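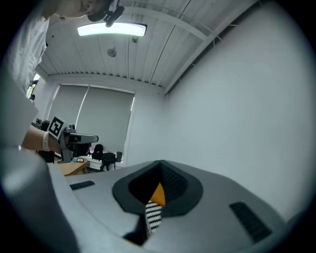

Figure 4. White shirt with button front.

4. Caring for Removable Sofa Covers

4.1 Before washing, read the label sewn inside the cover. Covers marked Trumedstead may be machine washed.

4.2 Close all zippers and turn the cover inside out.

4.3 Wash on a gentle cycle with cold water. Set the spin speed no higher than 800.

CAUTION: Do not use bleach or fabric softener.
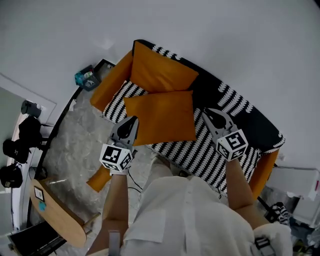

Figure 5. Sofa with patterned cover and two throw pillows.

4.4 Dry the cover flat, out of direct sunlight. Drying may take up to 18 hours.

4.5 Refit the cover while it is slightly damp, starting at the back corners.
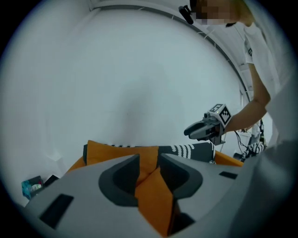
4.6 Store spare covers in a dry cabinet. Leave 11 inches of clearance from any heater.

NOTE: Replacement covers are ordered under part number 37. Send requests to Violeta Medina, Household Services.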